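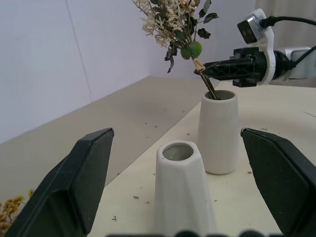

Deux vases blancs.

Un fil sur la carte géante du Grilitard, parce que je suis rentrée de l'école dimanche soir avec de la craie plein les genoux et que je n'arrive pas à penser à autre chose !

Le principe : une toile posée au sol du préau, avec tout le bassin versant peint dessus, des sources jusqu'à l'estuaire. On enlève ses chaussures et on marche dans la vallée. Les enfants lisent les courbes de niveau avec les pieds (elles sont cousues en cordelette, on les sent très bien à travers les chaussettes).

C'est Úna Sheehan qui a dessiné le tracé. 400 heures de pinceau, réparties sur tout un hiver, dans une salle de sport mal chauffée. Elle est partie des relevés anciens et elle a gardé les méandres d'avant la rectification, en bleu pâle, sous le cours actuel. On voit deux rivières à la fois, c'est superbe.

Premier exercice de la matinée : chacun reçoit un bouchon de liège et se place où il veut sur la toile. Question : si la pluie tombe ici, par où part-elle ? Il faut suivre la pente, passer par les ruisseaux, ne jamais sauter une crête. Une élève de CM1 a découvert que sa rue et celle de sa meilleure amie n'envoient pas leur eau du même côté. Elles en parlaient encore à la cantine.

Ensuite on a joué la crue. Toute la classe en amont, un signal, et tout le monde descend en marchant. À la confluence avec l'Ellero, ça bouchonne, forcément, ça déborde sur les prairies, ça rit beaucoup. Après ça, le mot « zone d'expansion » était acquis, je vous le garantis.

Petit détail technique pour celles et ceux qui voudraient s'y mettre : on a pris de la toile de coton épaisse, enduite au dos. La première version, sur bâche plastique, glissait affreusement et la peinture s'écaillait aux plis. Maintenant on roule, on ne plie plus, et le tube tient dans une camionnette en diagonale.

Et l'échelle verticale ! Grande discussion entre nous. Sans exagération du relief, la vallée est plate comme une crêpe et on ne comprend rien. On a fini par l'exagérer, mais on le dit aux enfants dès le départ, et on leur montre un profil en vraies proportions à côté. Ils ont trouvé ça scandaleux, puis passionnant.

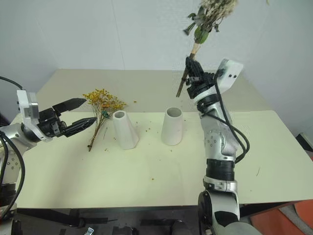
Farzana Munshi demande si la carte marche aussi avec des élèves malvoyants, ou si la cordelette est trop fine pour être suivie à la main.

Très bonne question, Farzana ! À la main, les courbes se suivent bien, les cours d'eau beaucoup moins. On est en train de les doubler d'un ruban de velours, la partie amont est faite et c'est déjà très agréable à parcourir. Je te raconte dès qu'on a essayé en classe.

Pour les collègues qui m'ont écrit : le livret d'activités s'appelle Brava, on le photocopie sans problème. Les fiches sur les noms de lieux sont de Tomás Nic Aodha, celle sur les moulins est ma préférée.

Prochaine sortie de la toile en mars, avec les sixièmes. Ils veulent ajouter les passages à poissons. J'ai acheté de la feutrine orange, j'ai hâte !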